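Clevlow Collection of Small Mechanisms
Gallery: Spur Gears and Gear Plates

This page forms part of the online gallery of the Clevlow Collection, a teaching and reference collection of small mechanical parts. It covers spur gears and the plates and pins on which they are mounted. The objects may be consulted by students, instructors and members of the public on request.

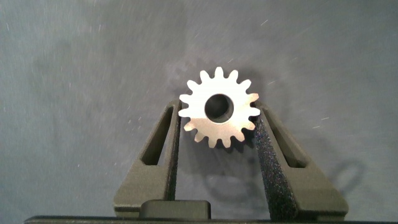

Small spur gear in silver-colored metal, with a plain round bore. 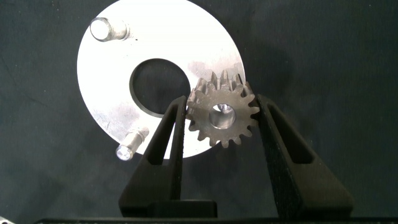
Spur gear beside a white circular plate with a large central opening and two metal pins.

About this section

The spur gear is the simplest and most common form of gear. Its teeth are cut straight across the rim, parallel to the shaft, and it passes motion from one parallel shaft to another. Clocks, hand drills, kitchen scales and printing equipment all make use of it. The Collection holds 46 spur gears, of which 27 have been cataloged in full. The remainder are listed by size only and will be described as staff time allows.

Most of the gears came to Clevlow as part of the Plisari teaching set, a group of loose parts used for classroom work in basic mechanics. The set was intended to be handled, and marks of use are to be expected on its parts. The Collection does not polish or refinish such parts. Surface wear is recorded in the catalog and left as found.

Gears and pins

A gear with a plain bore turns freely when it is placed on a pin of suitable diameter. The fit must be close enough to keep the gear from tilting, yet loose enough to let it turn without force. A shoulder or collar at the foot of a pin can serve to hold the gear clear of the surface below.

When two gears are to run together, the distance between their centers is fixed by the size and number of their teeth. Gears of different tooth size do not mesh correctly, even where the difference is hard to see. For this reason the catalog gives the module of each gear together with its tooth count and bore - visitors who wish to compare parts are asked to note all three.

Adusura worksheets

The Adusura worksheets accompany this section of the gallery. There are 4 in the series:

Worksheet 1. Naming the parts of a gear
Worksheet 2. Counting teeth and finding a ratio
Worksheet 3. Center distance
Worksheet 4. Idler gears and direction of turning

Printed copies are kept at the study room desk. Instructors may reproduce them for classroom use without charge, provided that the name of the Collection is retained on each sheet.

Visiting the study room

Parts may be examined in the Sầm Study Room by appointment. Groups are limited to 20 persons. Requests should state the catalog numbers of the parts required and the purpose of the visit. Calipers and magnifiers are supplied at the desk, and visitors are asked not to bring their own measuring tools into the room.

Gears should be held by the rim and set down flat on the cloth provided. Oil and grease may not be applied to any part. Small items must remain on the table at all times - anything dropped should be reported to the desk before the visit continues.

The study room is closed during June for the annual inventory. Written inquiries received in that month are answered after the room reopens.

Related gallery pages: Worm Gears; Racks and Pinions; Pins, Collars and Bushings.

Page last revised November 10, 2024.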